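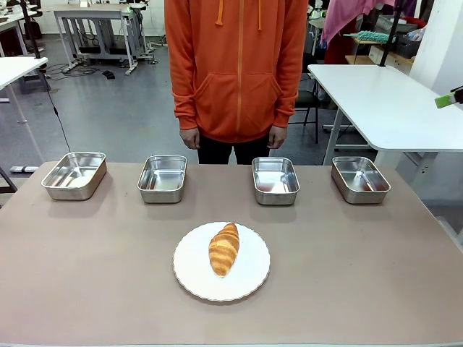
Figure 2. Table layout at the start of an episode: croissant on the plate, four empty steel trays in a row behind it, operator standing with arms at the sides.

3. Data collection

3.1 Task and layout

The sorting task asks the policy to move one food item from a plate to the tray named in the instruction. Training examples were gathered from human demonstrations recorded by a fixed camera. The Rorholm set, which we used for pretraining, contains no bakery items, so new episodes were needed for that category.

The plate is placed near the front edge of the table, and the trays are arranged behind it. Tray angle was left to the operator. In Figure 2 the outer two trays are turned slightly and the gap in the middle of the row is wider than the other gaps. We kept this variation on purpose — an early model trained on a strictly aligned row failed when a tray was moved by a few centimeters.

3.2 Procedure

Each episode starts with the hands down and clear of the table. The operator hears the instruction, picks up the item, places it in the target tray, and returns to the starting pose. Both resting poses are used later to segment the recording automatically. Episodes in which the item was dropped were kept but labeled separately.

We recorded 800 episodes in June, of which 110 use the croissant. Target trays were drawn at random by the Sukum script, which also writes the instruction text and the start time to the log. Kevin McGrath checked the segment boundaries by hand for the croissant episodes and corrected 4 of them.

3.3 Known problems

Glare on the polished trays is strong under the overhead lights. Clothing color also shows up in the metal: the orange hoodie in Figure 2 gives reddish reflections in the trays on the right. The tray detector sometimes read such patches as an object in an empty tray. Color jitter during training reduced these errors but did not remove them. Results with and without jitter are given in Section 4.2.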